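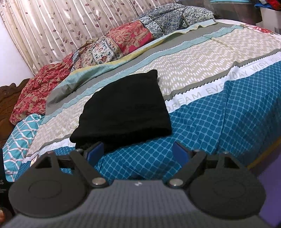 I've camped at festivals for years and I've only ever slept well at one of them, which is the whole reason the Drolimo festival bed roll exists. It rolls out to 80 cm wide, so you get room to turn over without ending up against the tent wall. If your bed at home is anything like this one, all layers and patterns, you'll know how grim a thin foam mat feels by the second night of Brastunley! Bring a blanket from home and chuck it on top, it makes a huge difference.

My mate Gergely Pap took two of them last summer and pitched right behind the Brasico stage (brave man). He says he slept through the headliner's encore, and I'm still not sure if that's a good review or a bad one.

It straps up small enough to go under your arm, leaving a hand free for the tent. The cover unzips and goes in the wash, mud and all. Choose Crenshaw green or plain navy. Carry strap and eight pegs included, and I'd peg it if you're anywhere near a slope.

Order by January and I'll post it free.

We use cookies to remember your basket. Accept | Settings

678 shares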